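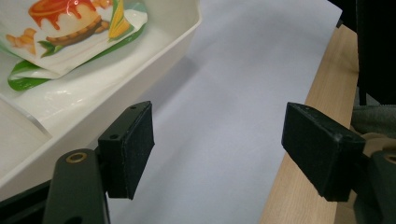 La paciencia de coger bolsas

Tiempo de lectura: 2 minutos
Última actualización: abril

Llegué a Irnbridge convencida de que enseñar a un robot era cosa de pantallas, y acabé con una pinza en la mano delante de una bandeja blanca. El proyecto se llama Geum y va por las 1284 demostraciones - todas hechas a mano, una persona detrás de otra, abriendo y cerrando los dedos negros de la herramienta.

Parece fácil. ¡No lo es! Mi primera bolsa se me escurrió dos veces y la tercera la agarré tan fuerte que me pidieron repetirla. El plástico blando es lo peor, porque se dobla como quiere y cada toma sale distinta. Justo eso es lo que buscan.

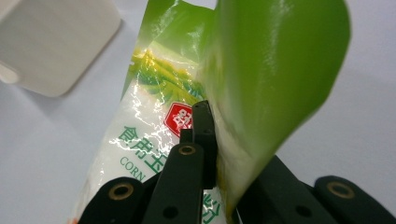
La bolsa de almidón de maíz, entre los dedos de la pinza.

Lo que más me costó fue ir despacio. Si corres, el sistema aprende a correr, y los tirones también se los queda. Hice 13 tomas y descartaron cuatro (una por mi culpa, que me puse a hablar a mitad del movimiento y me quedé parada).
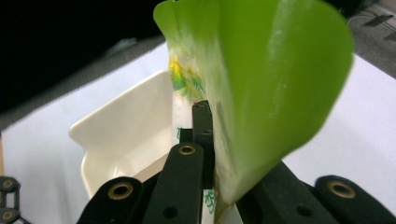 También se discute mucho por dónde agarrar. Yo iba siempre al mismo pliegue, por pura manía, y me hicieron cambiar: más abajo, de lado, con la bolsa torcida. Quieren llegar a 2430 ejemplos antes de probar el modelo en Lundirby, y para entonces espero que alguien haya traído una silla más cómoda.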